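Sorting the Junk Drawer Before the Holidays

Posted by Radka on Nov 20, 2021

I love a good drawer clean-out, and November is my favourite time for it! Tip the whole lot onto an old towel first. You'll find dead pens, elastics gone brittle and keys for a bike you sold years ago. Test every pen on scrap paper and be ruthless.

Batteries get their own lidded container, with a bit of tape over the ends of any nine-volts. Takeout menus go straight in the recycling (you look them up on your phone anyway, don't you?). Birthday candles are worth keeping, but store them somewhere cool or they'll bend into the strangest shapes.

Wipe the drawer out with warm water and a drop of dish soap, then leave it open until it's properly dry.

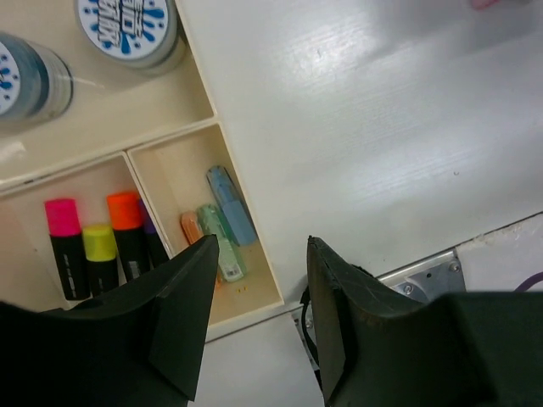 Tape is the thing I reach for most, so it gets the best spot. Fold the end of each roll under by a centimetre before you put it away and you'll never pick at it with a fingernail again. A cream tray with compartments is lovely for this, and two rolls can lie on their sides together in one section. Scissors go back handle first, please!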